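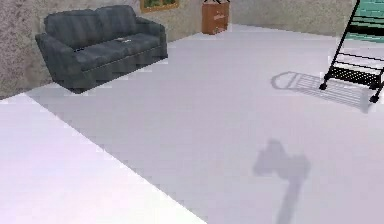

Living room scene in the sim, sofa and rack side.

Search threads Search this forum Go

Budget split for a home tidying setup: sim seats or a second arm?

Posted June 20, 2024 by benchrow
2 min read

We have money for one purchase before December and I need to send in a plan. The job is picking small things up off furniture in a living room and putting them away. Right now everything happens in simulation, in rooms like the one at the top. The small white thing on the sofa seat is the kind of target I mean.

Option A is two more seats of Drovero, the sim package we already use, at 895 each. Option B is a used Prarari arm with its controller. El Idrissi quoted us for that and it eats the whole budget, with no spare gripper and no mount. What would you do?

tallgrass_k
Buy the arm. Sim fabric is too kind to you. That sofa has creases and loose cushions, and a real one gives when you press near the object. You can't plan for that from renders.

benchrow
We did get a lot out of the renders though. The reach problem over the seat cushions showed up there first and cost us nothing.

millpond
I'd buy the seats. How many people are waiting on a license? If two people share one seat, you're paying them to sit. We were in that spot last year and the second seat paid for itself before the summer.

tallgrass_k
That's a staffing problem. He asked about equipment.

millpond
Licenses are equipment in our budget. Same line.

ostler9
Whatever you pick, price the base. Look at your own room: sofa against one wall, little wooden cabinet near the corner, rack on casters over on the right. A fixed arm won't serve all of that. You need something that moves, and a mobile base was 42 percent of our total once the battery and charger were in. The arm quote looks cheap until then.

benchrow
The quote has no base in it. I was going to bolt the arm to a table.

ostler9
Then you're buying a table robot. Fine for grasp tests, but write that in the plan so you don't get asked in December why it can't reach the sofa.

dunlin
Can you rent? Dovdale does arms by the month and takes part of the rent off if you buy later. One seat now plus a short rental would be my plan. Ask who pays shipping both ways, we got caught by that.

tallgrass_k
I could live with that. Rent it for the soft surface tests only.

millpond
Still think two seats. But one seat and a rental beats the arm with no gripper spare.

benchrow
I'll ask Dovdale for a price and put both versions in the plan. Will post the numbers when I have them.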